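Rastier Home Laundry
Baskets, Hampers and Carriers

Drundale Oval Laundry Basket, Two Handle, Cream with Brown Rim

Item status: In stock
Ships from: Nasrallah warehouse
Sold as: Single basket
Color: Cream body, brown rim, white handles

Overview

The Drundale Oval is a one-piece plastic basket for carrying clothes to and from the washer. It has perforated sides, a smooth rim and a handle at each end. It is the middle size in the Drundale line and the one we sell the most of. If you have a small laundry area and only want one basket, this is the size to get.

The basket holds one normal wash load for a home machine. Wet towels are the heaviest thing most people will put in it, and the handles are made for that kind of weight. We do not recommend it for firewood, garden soil or tools. Drundale makes a heavier tub for those jobs.
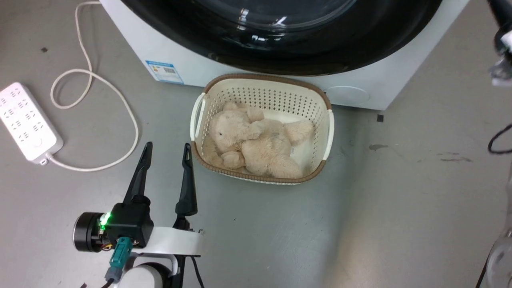
The oval shape is the main reason people choose this basket over a square one. You can carry it against your hip with one arm, and the long side fits along the front of a washer so you can unload straight down into it. The sides are low enough that you can see what you have. A plush teddy bear lying on its side takes up most of the inside, so plan on one good-sized stuffed toy per trip, or a toy plus a few small pieces such as socks and washcloths. For a full bed set, go up to the large.

Details

Material: Molded plastic
Weight: 700 grams
Sides: Small openings on all sides for air flow
Handles: 2, one at each end
Rim: Smooth, brown
Stacking: Yes, with other Drundale ovals of the same size
Pack size for laundromats and rental units: 25

What the openings do

Damp clothes left in a solid tub start to smell. The openings let air move through the sides, so a load that has to wait an hour before it goes on the line is better off in here. They will also let water through. If you are moving something that is still dripping, put a towel on the floor or use the Kuvex drip tray, sold separately. The tray fits under the medium oval but not under the large.

The openings are small enough to hold baby socks. Thin drawstrings and bra hooks can still catch in them, so tie or fasten those first.

Washing soft toys

We get a lot of questions on this, so the notes are kept on this page.

Check the sewn-in tag before anything else. Some toys are surface wash only. Close up any loose seams, put the toy in a mesh bag or a tied pillowcase, and run it cold on the gentle cycle with a small amount of detergent. Skip the softener on fluffy fur. When the cycle is done, press the water out with a dry towel and do not wring.

The basket can be used as a drying rack for toys. Set it on two blocks so air gets underneath, and turn the toy every few hours. A large bear can take around 31 hours to dry all the way through — the middle is always last. Brush the fur with a soft brush when it is nearly dry.
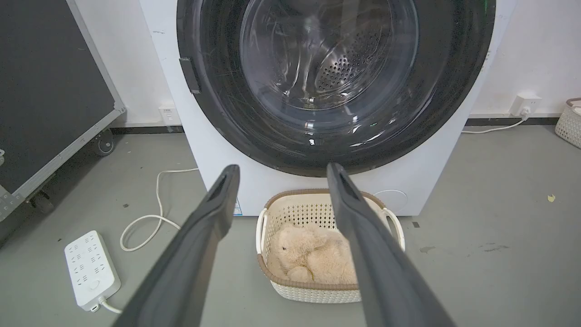 Product notes by Araceli Quintana
Updated 11/23/23

Placement and fit

For a front loader, set the basket on the floor directly under the door, long side toward the machine. Check that the door swings open over the rim before you load up. On most machines standing on the floor it will clear, but measure if yours has a low door. Leave the filter cover reachable if your washer has one down low on the front panel. You can slide the basket out of the way when it is time to clean the filter.

Keep power strips and cords away from where you set down wet laundry.

Care

Wipe with warm water and dish soap. Lint collects in the corners of the openings and comes out with an old toothbrush. Do not use bleach on the brown rim, as it can leave pale spots. Keep the basket away from space heaters.

Availability

The cream and brown version is in stock now. The all-gray version is back in December. Replacement handles are sold in pairs — they snap on without tools.

Returns are accepted on unused baskets. Cracked or warped on arrival, send us a photo and we will ship another one.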